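ok it's Sunday and I'm finally dealing with the snack pile. It has been building up since I unpacked the Stuvberg bag and I kept walking past it with my eyes shut

rule for today: trash goes first, then anything you can still eat, then the stuff that should never have been in there (my phone, every single time)

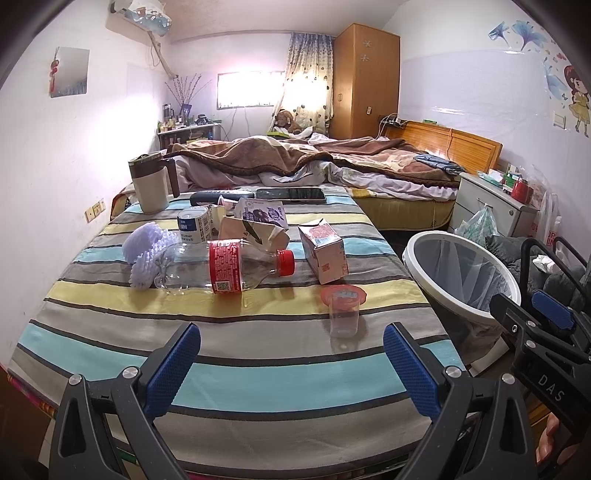
empty bottle, fruit net, opened packaging. the easy round!

bottle with the red cap goes in recycling. That lavender foam net is going too, although I always want to keep those for wrapping ornaments and then I never do

I love this striped cloth so much, turquoise and gray and yellow, and I never get to see it because there's always something sitting on it

next up, the food. I gave myself 36 minutes for the whole thing and spent 7 of them reading the backs of packets

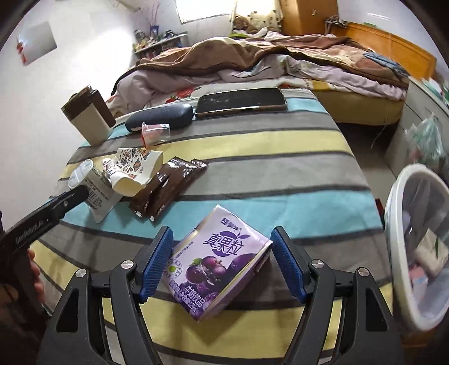

Lolluno Sunday Tidy Club
purple 真果粒 milk drink is a keeper, and it's going in the fridge door before anyone else spots it (grape or blueberry, I'm not picky)

brown foil packets are going in the snack tin. The paper bag with the cartoons I might flatten and save, it's too cute to toss

glasses case lives in the nightstand from now on. please hold me to that

drawers are next week, send snacks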